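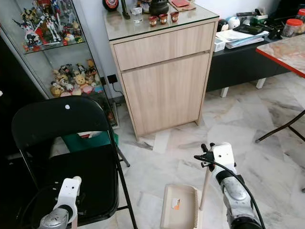 Floor care is the job that changed most for us at the Hebden office once the robot started taking the sweeping rounds, and I have been collecting tips ever since! The biggest one is to sort out the furniture first. Folding chairs and folding tables have thin legs that spread out low across the floor, and crumbs gather right where they meet the tile. We used to sweep around them. Now the last person out of the break room folds the chairs, and the robot gets a clear run with its stick and dustpan.

Pick a dustpan that stands out. Ours is beige, and on white marble tile with gray veins I'd go darker next time - people coming in with a full cup of tea need to spot it too.

Tape down loose cords or lift them off the floor. Do the same with boxes tucked under chairs. At the Fasham branch they put up one long shelf in April, 20 feet of it, and everything that used to live on the floor went up there.

Leave glass to people. Display cabinets and little cups on a glass top still get a soft cloth and a slow hand, and I love that there's finally time for it. The evening crew used to spend around 300 minutes a week on floors alone. Those hours now go to windows, plants and the fridge (you should see the fridge).

Write down who to call when it stops. We keep a card by the door with extension 119 on it, and new people learn that before they learn the coffee machine.

Last thing - tap the dustpan out over a lined bin and comb the bristles with an old fork. Fluff packs in tight at the base, so start there and work outward.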